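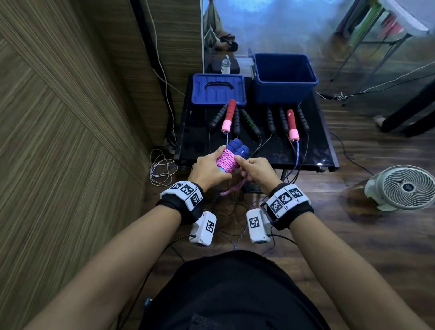 Pink rope, blue foam handles.

What Is a Petition, and Does It Do Anything?

Say your town wants to cut down the trees along the river to build a parking lot. You are nine. You can't vote, and you don't own a parking lot company. What you can do is ask, and you can get a lot of other people to ask with you. A petition is a letter with one request at the top and plenty of names at the bottom.

In the town of Barbosa, a girl named Getsemaní Sandoval wanted the school buses to stop running their engines while they waited. Bus smoke is bad for lungs and bad for the climate, and it smells like a burnt shoe. She wrote two sentences and started knocking on doors.

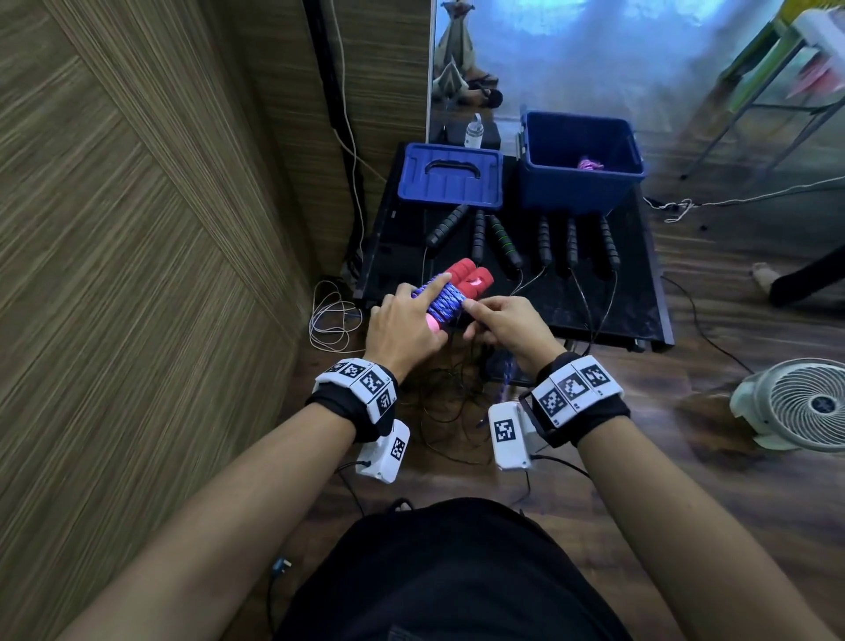 By September she had 141 names. The town's rule said a petition needed 142 before the council had to talk about it. (Grown-ups love a number like that.) The last name came from Miroslava Halás, a bus driver, who said the smoke gave her a headache too.

So did the council say yes? Not right away. First they talked about a broken fountain for a very long time. Then they agreed to try the idea on 14 buses and see how it went.

A petition can't force anyone to do what you want. It makes you harder to ignore – a bit like a little brother with a drum. If you write one, keep the request short, say who it's for, and make sure everyone who signs has read it. Dogs may not sign, even if they live in town.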